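September
By Noémi Veres

What Plinville Does With Its Old Baby Gear

I picked this topic because my aunt in Plinville had a pram on her front verandah for most of a year and couldn't find anyone to take it. Everyone said what a lovely pram! Then they went home without it. I wanted to know if that was just her bad luck or if it happens to other families too, so for my community studies project I went and asked.

My plan was to talk to households in Plinville and Erville with a kid under six. I dropped 112 flyers in letterboxes over two afternoons and got 20 households who said yes, which my teacher reckons is pretty good going. Three of those later stopped answering my messages, so everything from here on is based on 17. I asked what they'd been given second-hand, what they'd passed on, and what was still sitting in the shed.

Clothes turned out to be the easy bit. Nearly all the families had a bag of clothes on the move, usually between cousins or neighbours, and in Erville there's a whole chain of mums on Tsegaye Street who've been sending the same winter coats up and down the road for years. One mum showed me a little green coat with four different names inked on the label and I loved it so much I asked for a photo for my folder (she said no, fair enough, it had phone numbers on it too). 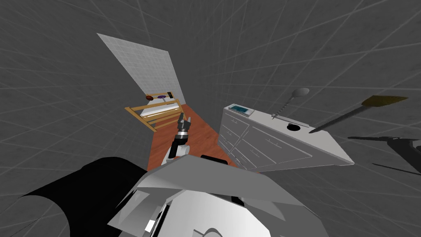 Big furniture is where things get stuck. Parents told me they'd happily take a jumper from a stranger but they want to know the history of anything a baby sleeps in, and I can see why. With a crib like the one in the picture, you'd want to check the wooden slats and the rails, and then there's the mattress, which most of the parents I asked would rather buy new. The Staline op shop told me it doesn't accept any of it now. So the shed it is, or the tip.

I did get one thing wrong. I'd written my questions as if people either keep things or give them away, and heaps of them lend. They want it back for the next baby, or for a sister who's moving home at Christmas. I only added a question on lending after my sixth interview – so the first lot of answers don't really match the rest, and I've kept them in a separate table.

If I had another term I'd ask the Plinville library about running a swap morning, with a noticeboard for the bulky stuff so no one has to lug it in. My aunt's pram went to a family in Erville in the end, by the way. They answered one of my flyers.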